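Learning to live with itchy skin: a talk with Maxine Ruddock

2023-04-14

Maxine Ruddock had eczema behind her knees before she could walk, and she is now the person other people ring when theirs gets bad. She runs the Zendesstead skin group, a friendly, noisy gathering that meets in the upstairs room at the library, and she talks about moisturiser the way some people talk about football. I went to see her meaning to stay for an hour and came away with cold tea, nine pages of notes and a strong wish to throw out my shower gel.

"People think it's a children's thing," she says, before I have got my coat off. "They think you have it as a baby, you get a bit of cream, and off it goes. And for plenty of people it does! But lots of us carry it right through, and some people get it for the first time when they're grown up with a job and a mortgage, and they've no idea what's hit them."

Eczema makes the skin dry, itchy and sore. The skin is meant to keep water in and irritating things out, and in people with eczema it does both jobs badly. On pale skin a flare often looks red. On brown or black skin it may look darker brown, purple or grey, and Maxine is keen that I put that in, as she has met a good many people who were told they had nothing much wrong with them.

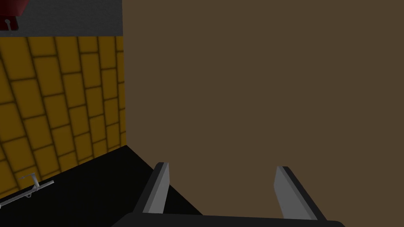
I ask her what she would tell someone who had just been told they have it. She leans right forward. "Use more," she says. "Whatever amount of moisturiser you're using, use more of it!" She means the plain sort, which nurses and chemists call an emollient, with no perfume in it, put on at least twice a day even when the skin looks fine. Her picture of healthy skin is a smooth, plain panel, like the flat dark brown one in the first photo on this page, with no seams or marks showing. Skin with eczema, she says, is more like a fence with gaps between the boards, and the cream fills the gaps for a while and then has to be put on again.

"You smooth it on, downwards, the way the hairs go," she says, showing me on her forearm. "Don't rub it up and down. If you scrub away at it you can block the little hair roots and get spots, and then you've got two things to moan about."

She was not always so good at it. Through her teens she kept a tube in the bathroom cupboard and used it when she was desperate. Her nights were dreadful. She would scratch in her sleep and wake with blood on the sheets, go to school tired, feel low, and scratch more. It was a nurse called Puspita Lumenta who changed things, by asking a question that sounded far too simple.

"She said, how long does a tub last you? And I said, oh, ages, months, I was quite proud of it. And she just laughed - kindly, she's a very kind woman - and said it ought to be gone in a couple of weeks. I'd been using about a tenth of what I needed for my whole life."

Puspita also explained her steroid creams to her, and Maxine thinks this is where many people come unstuck. They have heard that steroids thin the skin, so they dab on a speck, stop after a day, and the flare never properly clears. "I did that for years," she says. "You have to use the strength you've been given, for as long as you've been told, on the bits you've been told. If you're frightened of it, go back and say so. They'd much rather you asked."

She leaves a gap between the two creams, and her own gap is however long it takes to make and drink a cup of tea. Others in the group do it differently. Advice on timing varies, and she tells people to follow what their own doctor or pharmacist has said.
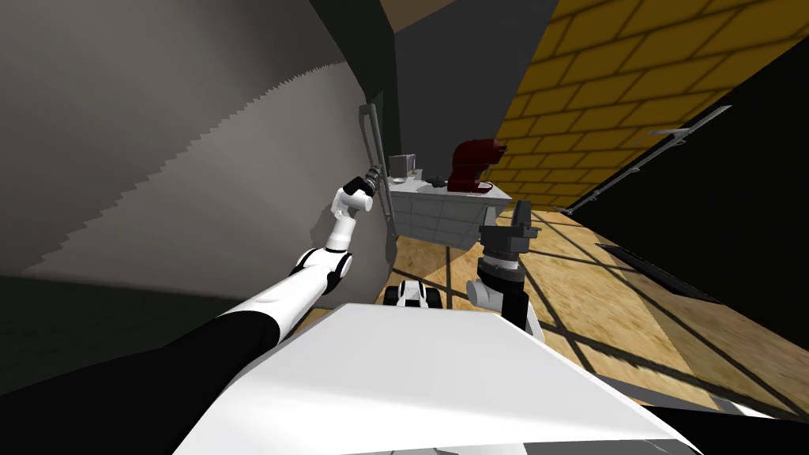
Then there is washing. Maxine gave up soap at 19 and has not missed it. She washes with an emollient instead, in water that is warm and never hot, and pats herself dry with a towel. She rinses the bath well afterwards and has a rubber mat in it, because the creams leave it terribly slippery. She also wants every reader to know about fire. Emollients soak into clothes, bedding and bandages, and fabric with dried cream in it catches light more easily, even after it has been through the wash. "Keep away from candles, cigarettes, gas rings, all of it," she says. "I say it at every single meeting. They groan, and I say it anyway."

Triggers are the part everybody wants to discuss. Hers are wool, cats, stress and the first really cold week of winter. Her friend Rizal Yeoh, who joined the group two years ago, can sit in a room full of cats quite happily but comes up in a rash if he so much as looks at biological washing powder. He rings while I am there, and Maxine hands me the phone.

"I kept a diary," Rizal tells me. "Just an old exercise book. What I ate, what I wore, how I slept, how bad the itch was out of ten. I was convinced it was tomatoes. I'd given up tomatoes completely, which was miserable, and then I looked back over it all and tomatoes had nothing to do with it. It was every time I changed the bed."

Maxine takes the phone back and tells him he still owes her a lasagne dish.

She is careful about food. Some people with eczema do have food allergies, small children especially, but she has seen parents cut out milk, eggs and wheat all at once on the strength of something they read, and end up with a hungry child who is still itchy. Anyone who suspects a food should talk to a doctor or a dietitian before taking it away.

"And please, please watch for infection," she adds. If the skin starts to weep, or goes crusty and yellow, or gets suddenly hotter and more painful, she wants people to ring the surgery that day. Small painful blisters that spread quickly, or a fever along with a bad flare, need seeing to urgently. She had an infected elbow herself at college and left it over a long weekend, and she still sounds cross about it.

The group began with seven people and a packet of custard creams. There are now 70 names on the list, though a full turnout would never fit up the library stairs. They swap tips on cotton gloves and pyjamas, and they share out the sort of moaning that families get tired of hearing. Sarmīte Siliņa brings her little boy along, and he has his own job of handing round the biscuits. Last year they raised 2895 pounds with a sponsored walk, and the money went on leaflets in several languages and a visiting speaker each term.
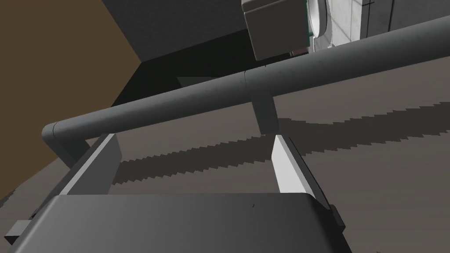
"The walk was brilliant," Maxine says. "It rained from start to finish. And do you know, hardly anyone was itching at the end of it, we were all too busy talking." She has a theory that talking is half the treatment. I say that it surely can't be half. "All right, a quarter," she says, and laughs.

She does think people overlook how eczema affects the mood. It is hard to be cheerful on three hours' sleep, and hard to go swimming or out on a first date when your neck is raw. She turned down a summer job on the beach at Gallar when she was 20 as she couldn't face wearing short sleeves. These days she wears what she likes, and if a stranger on the bus stares she tells them what it is and that they can't catch it.

I ask about the itch itself, at three in the morning, when all the good advice in the world is no use. She has plenty to say here too! She keeps a tub of cream in the fridge, because cold cream on hot skin is "absolute heaven". She keeps her nails short. She presses or pats the itchy place with a flat hand, and if that fails she gets up, goes downstairs and does some of her jigsaw until it eases. The bedroom is kept cool, with the window open a crack even in January, and she has two thin cotton covers on the bed so she can kick one off.

What about cures? People send her things all the time, sprays and oils and strange brown teas. She is polite about them but does not use them. Some creams sold online as natural have been found to have strong steroids in them, with nothing on the label to say so, and she would like people to show anything new to a pharmacist first. On the other hand she is thrilled by how much treatment has moved on for those with severe eczema. Darmawan Nair, who comes over to the meetings from Lam, tried light treatment at the hospital and then moved on to injections, and slept through the night for the first time in years. Not everybody will need them, or be suited to them, but Maxine wants people to know that there is more to ask for than a bigger tube.

"If what you've got isn't working, go back," she says. "Go back and say, this isn't working. Take a photo of your skin on its worst day, because it'll calm down the minute you get an appointment, it always does. Write down how many nights you've been awake. Doctors can do something with that."

The next meeting is in May, upstairs at the library as usual, and a pharmacist is coming to talk about how much cream to use and where. New faces are welcome, and so are parents, partners and anyone who does the washing. Maxine will be by the door with the tea urn and a very large pump bottle of moisturiser, which she presses on me as I leave. I have been using it on my elbows ever since.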